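Jersey folding

Jersey folding is the business of getting a sports shirt from a crumpled heap into something flat enough to stack, without creasing the printing on it. It sits somewhere between ordinary laundry folding and what shops do with their display shirts, and I've been writing and rewriting this entry for the Zaltside household wiki since December, so bear with me if it wanders. I fold a lot of jerseys. I have opinions!

What counts as a jersey

For this entry a jersey is any pullover team shirt with a number on it, usually with a name or a team word too. Basketball, football, soccer, hockey, they all behave differently, but they share one problem: the lettering is a separate layer with its own ideas about bending. A plain T-shirt will forgive you almost anything. A jersey with a big numeral across the middle has a stiff patch right where you'd like to put your fold, and soft, slippery cloth everywhere else, so the whole thing wants to slide off in two directions.

The cloth is mostly polyester these days. Older ones can be cotton or a blend, and those are heavier and stay put better. Mesh is the worst of the lot for sliding (it also catches on rings, so take yours off).

Kinds of lettering

Screen-printed numbers are thin and bend fairly happily. Heat-pressed vinyl is thicker and will remember a hard crease, sometimes for good. Sewn twill, with the stitched edge all the way around, is the sturdiest, but it makes a lump in the pile. Outlined numbers, where one color sits on top of another, may be two layers or may just be printed to look that way. Run a fingernail over the edge and you'll feel a step if there's a second layer.

I was taught to keep every fold off the number. That's lovely if the number is small. On a full-size one it's hopeless, and what I do now is make one soft fold through it and never press down on that spot.

Starting from a heap

Most of the time goes into finding out which way up the shirt is. A crumpled jersey hides its collar, the hem flips over the front, and the number bends until it reads as something else entirely. I go looking for the hem first. It has a line of stitching you can follow with your fingers, and once you've got a good length of it in your hands the rest of the shirt sort of falls open when you lift.

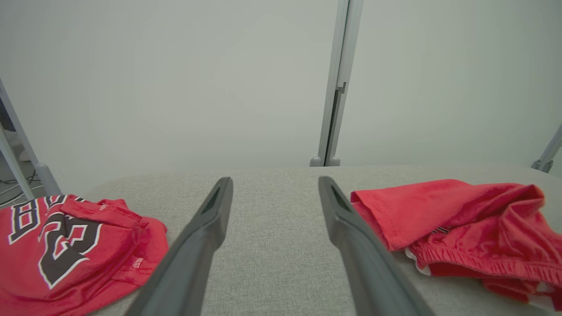

Drosar Textile Care Club

Red ones with black, white-edged lettering are the easiest to sort out from a heap, in my experience, as even a twisted scrap of a letter stands out against the cloth. If a flap of hem has landed on top of the number, peel that back before you do anything else. Pulling from underneath just drags the whole bundle along with it.

Surface matters more than people expect. A bare, polished table is too slick for polyester and the sleeves creep away while you're working on the body. A cloth-covered top gives a bit of grip – a blanket or an old tablecloth will do. Give yourself enough room to lay one jersey out fully and still park another beside it.

The basic fold

Lay the jersey face down, collar away from you. Smooth from the center out to the sides with flat hands. Don't tug at the corners, knit cloth stretches and then springs back crooked.

Bring one side in, a third of the way across, sleeve and all. Turn the sleeve back on itself so it lies along the fold. Do the other side the same way. You now have a long strip. Bring the hem up to the middle, gently, then fold once more toward the collar and flip the whole thing over. With any luck the number or the team word is looking at you.

Sleeveless jerseys skip the sleeve step, obviously, but the big armholes gape and the strip tends to come out narrower at the top. I tuck the shoulder straps inward a little so the edges run straight.

The Niazi fold

This is the club's name for a variation that ends up on the shelf with the collar showing. You stop after making the strip, roll loosely from the hem, and tuck the last bit under the neckline. It's very kind to vinyl numbers because nothing is creased hard. It also takes up more shelf, and the rolls wander about when you open the drawer too fast. I use it for the thick ones and nothing else.

Boards

A folding board is a hinged plastic or cardboard sheet that makes every shirt come out the same width. The club has 2, both the Pestora pattern, which is just three panels and a flap. They're brilliant for youth sizes and too short for a long adult hockey jersey, where the hem hangs off the end and you have to turn it up first. You can make one from a moving box and some packing tape in an evening. Mine is still going, though the tape has been replaced twice.

Stacking and storage

Alternate the direction as you pile, collar left, then collar right, or the stack leans. Face two vinyl numbers toward each other and they can stick in a warm closet, so put a sheet of tissue between them or keep them all facing up. Our last end-of-season sort came to 898 shirts, and the stacks that stayed standing were the low ones. I'd sooner have more piles than taller ones.

Hanging is fine for printed jerseys. For heavy sewn ones the shoulders stretch, particularly on thin wire hangers – use wide ones, or fold.

See also: Turning sleeves, Hems and how to find them, Washing printed shirts

Last edited 23rd January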